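Week 9 handout: Collecting demonstrations at home
June 2023

For the Histska assignment each pair records 42 demonstrations of one cloth task. Jackets, towels and pillow covers are all fine. Pick one item and stay with it.

Start with the gripper open and away from the cloth. Close on a single fold, move slowly, let go, back off. Each take should run 15 to 25 seconds. Leave the room as it is, since the policy has to cope with ordinary backgrounds.

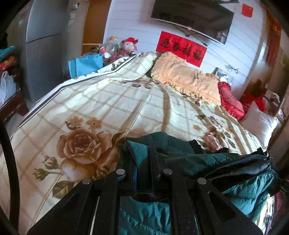 Change the starting pose of the item between takes. Keep failed grasps in a separate folder and label them; we will use them in the Paredes lab. Do not trim the clips yourself.

Upload to Zevdale before the next lecture. Questions about calibration go to Kvido Štěpánek.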